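This site uses cookies to remember your basket and to count visits. Accept / Manage settings

About us | Cloth, care and repair

Zultik sells household linen: tablecloths, napkins, tea towels and a small range of bedding. We work from two floors of a former seed merchant's in Stullham, and we have a low opinion of most of what gets said about linen, including some of what we used to say ourselves.

The firm was started by Aleksandra Sobczak under her own surname. Sobczak sold tea towels from a market stall on a Sunday, then tablecloths, then whatever people kept asking for. When Indrek Rozīte joined, the two of them changed the name to Zultik because customers kept spelling the old one wrong on cheques. A branding agency once offered us a much better story about the name. We didn't buy it.

What we doubt

Thread count, to begin with. We have been shown cotton sheets with a claimed count of 1,001, and when we asked how it was worked out the answer involved counting each strand of a twisted yarn as if it were a separate thread. You can get to almost any figure that way. A well-made sheet at 400 will often feel better and last longer, and for linen the count tells you very little. We don't print it on our labels. If you write and ask, we will tell you the weight of the cloth, because that at least can be checked on a kitchen scale.

We are also wary of "stain-proof". Every coated tablecloth we have tried did a fair job at first, and then less of a job with each wash. Some suppliers will say how many washes the coating is good for. Most change the subject. We stock one coated cloth, from a mill called Plavico, and the page for it says plainly that the finish wears off.

Then there is "eco". Flax can be grown with little water and few sprays, and it can also be grown badly, spun a long way off and shipped back. We ask our mills where the fibre comes from. Two of them answer in full, one answers in part, and we say which is which on the product pages. We would like to claim more than that but can't.

How we choose a cloth

New cloths are bought by the length, hemmed upstairs and then used. Staff take them home, spill things on them and wash them at whatever temperature they normally use, which is usually the wrong one. After that the cloth comes back and Aleksandra goes over it at the window for shrinkage, pulled threads and fading along the folds. Plenty fail. The dark green we were all so keen on last winter turned a sort of pond colour and never reached the shop. 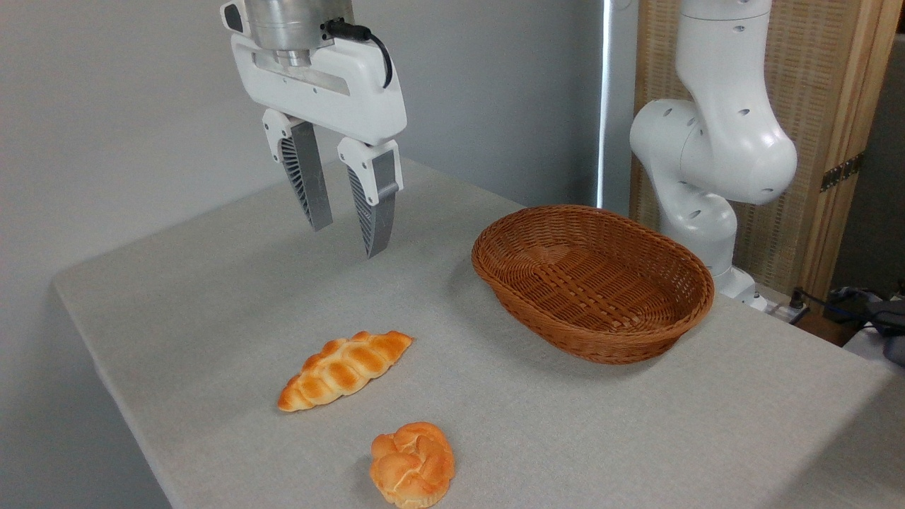
Light grey cloth with a fine texture, laid on a tabletop.

Pale colours sell best and we understand why, though we still try to talk people out of white for homes with small children. Mid-tones hide more. A cloth with some texture in it hides more again, and forgives bad ironing.

Repairs

We mend what we sell. Hems and small holes are free in the first two years; after that there's a charge, which we quote before starting. We have also been asked to mend cloths from other shops, and we do, if the fabric will hold a stitch. Sometimes it won't, and we send it back with a note and no bill. Last year the repair table handled 1,345 pieces. Indrek thinks that number shows how much people care about their linen. Aleksandra thinks it shows that hems across the trade are not sewn well enough, ours included, and we have since changed the stitch on the napkins.

What we are not so good at

Delivery in December is slow. Our colours vary from one dye lot to the next, so if you need twelve matching napkins please order them together. The photographs on this site are as close as we can get them, but screens differ, and we'd sooner post you a swatch than argue about grey afterwards. Swatches are free. We send out around 2,000 a year and would happily send more.

We don't run flash sales. The price in January is the price in June, unless a mill puts its own prices up, in which case we say so.

Visiting

The shop is on the ground floor, with the cutting and hemming above. Please ring before bringing in anything large for repair. Parking in Stullham is poor and the signs to the car park are worse.

Filed under: Our story, Table linen, Mending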